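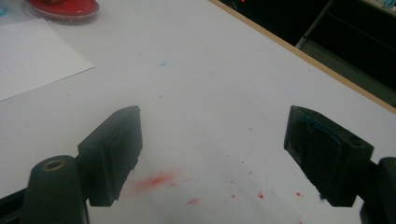 7. Set the gripper opening and workspace origin

Category: Guides > Purnia Control Software > Teaching a Two-Handed Task

By now you should have Purnia running and both hand-held grippers showing up in the Devices panel. If one of them is missing, please go back to section 6 and sort that out first, as everything from here on leans on having the pair.

7.1 Open the Lidwood calibration panel and choose New Workspace. Give it a name you'll recognize in January, when you have a whole drawer full of these and "test2" means nothing to you any more.

7.2 Open each gripper as far as it will comfortably go and press Store Open. Then close it gently with nothing between the fingers and press Store Closed. Do the left one first, then the right. The software doesn't mind the order, but the prompts on the screen are written that way and it's easy to lose your place.

7.3 Pick a spot on the table that both hands can reach without stretching, bring the two grippers toward each other over it, and press Set Origin. Hold still until the progress bar fills.

Note: The origin is saved with the workspace and not with the grippers. If you shift the table, even a little, run step 7.3 again.

CAUTION: Make sure each cable has enough slack to follow your hand across the whole table. A tug on the cable shows up in the recorded path as a small jump, and the planner will do its very best to copy it for you.
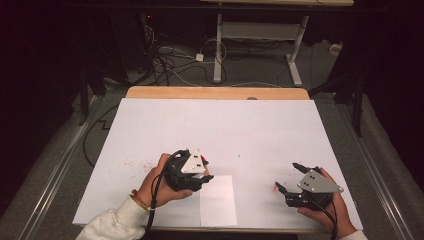

Do I have to redo the calibration every time I restart the software? Once is enough for each workspace; Purnia reloads the last saved values when it starts, and you only need to repeat the steps after moving the table or changing a gripper.

8. Record a demonstration

8.1 Press Record and wait for the tone. There's a short pause before it sounds, so don't be alarmed if things seem quiet for a moment.

8.2 Carry out the task at an easy, natural pace. New users nearly always go too slowly, bless them, and the motion comes out shaky. Move the way you would if you were simply getting the job done.

8.3 When you take hold of an object, close the fingers fully on it and pause briefly before you move off. The Harries perception module looks for that little pause when it marks the grasp in the timeline.

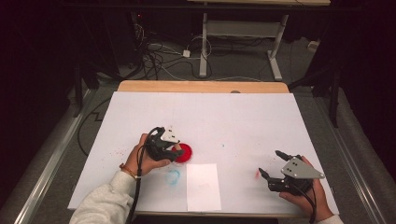 Figure 8-1. Left gripper closed on the red piece, right gripper open.

8.4 Bring both hands back near the origin and press Stop. Your recording appears in the list on the left, along with its length and a quality colour.

8.5 Repeat until you have at least 14 good recordings. You can begin training with 7, and plenty of people do, but the path planner behaves a good deal better with the larger set.

Note: If error 737 appears after you press Stop, the two gripper clocks have drifted apart. Choose Resync from the Draltodwood menu, wait for both status lights in the panel to turn green, and record that one again. The earlier recordings are fine to keep.

8.6 Choose Save Set before you close the window. Unsaved recordings are cleared when the program exits.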